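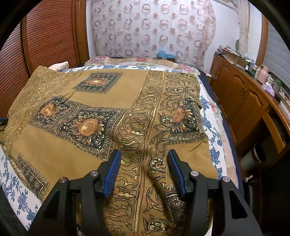

The mustard blanket on the wide bed.

Review: the Skavmont wool-blend blanket, one summer in

I bought the Skavmont because I was tired of hearing about it. Every bedding roundup I opened in spring had it near the top, usually with the same three sentences lifted from the maker's own page, and usually with a link that paid the writer if you clicked. Mine didn't come free. I paid full price, I didn't tell the company I write reviews, and I've now had it long enough to say something useful.

First, what it is. Skavmont calls it an "all-season heritage throw," and none of those words help much. It's a wool and cotton blend, big enough for a wide bed, sold in a single size and weighing 742 grams on my kitchen scale. That's light. If you picked up a real wool blanket of the same size at your grandmother's house you'd know the difference with your eyes shut. Light is fine if you want light, but the product page talks about "deep winter comfort," and I have questions about that.

The pattern is a matter of taste. I like it more than I expected to. Mustard and brown hides a lot, and the leafy scrollwork borders give your eye somewhere to go when the bed is made. My sister thinks it looks like a hotel that closed in the seventies. We are both right.

Warmth

August is a bad month to judge a warm blanket, so I cheated and ran the air conditioning down until the bedroom was colder than I'd ever keep it. Under the Skavmont alone I was comfortable for the first part of the night and awake by four looking for socks. With a thin cotton quilt underneath it was good. I'd call it a spring and fall blanket. For winter it's a top layer, and you'll want something serious below it.

It does breathe well. I run hot and usually kick off anything with polyester in it before midnight, and I didn't kick this off once. Whoever picked the blend knew what they were doing there, and I'll give them that without arguing.

Washing

The label says 80 degrees. I read that twice. Eighty Fahrenheit is barely warm water, and eighty Celsius would be a strange thing to do to wool, so I emailed and asked which. The answer came from a Torbjørn Öberg in customer care, who was polite and quick and told me Fahrenheit, gentle cycle, no dryer. Good. Print the F on the label, then. A person could ruin a blanket over one missing letter.

I've washed it 8 times since then, always on gentle and always hung over the shower rail to dry. It takes forever. Start in the morning or plan on sleeping under something else. The colors have held up and I saw no dye in the water after the first wash. It did shrink a little along the length, less than I feared. There's light pilling where it rubs against the headboard.
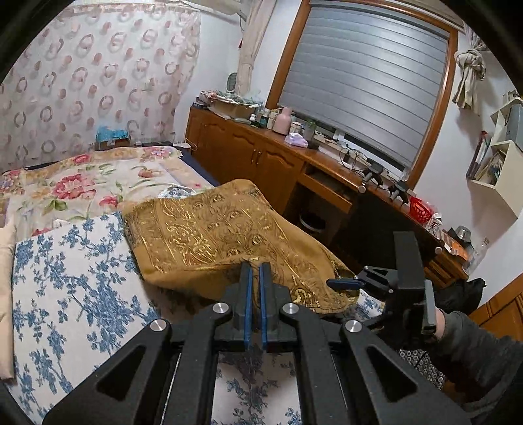 The other thing I look at on any blanket is how it behaves when you stop being careful with it. I don't fold mine into thirds and lay it across the foot of the bed like the catalog does. I sleep under it, drag it to the sofa, sit on it, and throw it back on the bed when people come over. After a few weeks of that, the Skavmont had lost the stiff, papery feel it had out of the bag and drapes much better than it did new. It also slides. On smooth sheets it wanders toward the floor all night, and if you share a bed one of you will lose it. A heavier blanket stays where you put it.

It creases easily too, and the creases don't fall out by themselves. A cool iron through a dish towel takes care of them. I did that once for this review and don't intend to do it again.

The claims

Skavmont says the blanket is "tested to 400 cycles." Cycles of what? Washing? Folding? The page doesn't say, and when I wrote back to ask, I got a paragraph about craftsmanship and a discount code. I don't doubt that some kind of test took place somewhere. I just can't tell you what it means for your bed, and a company that wants credit for a number should be willing to explain it.

The "heritage" part is also thin. The pattern is credited to a designer named Vilgot Solheim, and the booklet in the box says he was "inspired by old textiles," which could be said of anybody who has ever made a textile. I'd have liked a line on which ones, and from where.

Compared with the others

I've owned two blankets in the same price range. The Astthorpe is heavier, plainer and scratchy until the third or fourth wash. It's the one I'd take to a cabin. It also stays put on the bed, and that counts for more than I used to think. The Shboul is softer than either and looked terrible inside a year, with bald patches where the dog lies. The Skavmont sits between them. It looks better than both.

If you own an Astthorpe that still has life in it, keep it. If your Shboul has gone bald, the Skavmont is a reasonable step up, provided you wait for a sale. They run one often enough that the full price starts to feel like a fine for being impatient.

Who should buy it: people who sleep warm, people who like a loud bed, anyone who already has a proper winter quilt. Who shouldn't: anyone in a drafty house who only wants to buy one blanket.

I'm keeping mine. I'd pay two-thirds of what I paid.

Posted 9/5/25

We use cookies to remember your preferences and to see which reviews get read. By continuing to use this site you accept our cookie policy. Accept all Manage settings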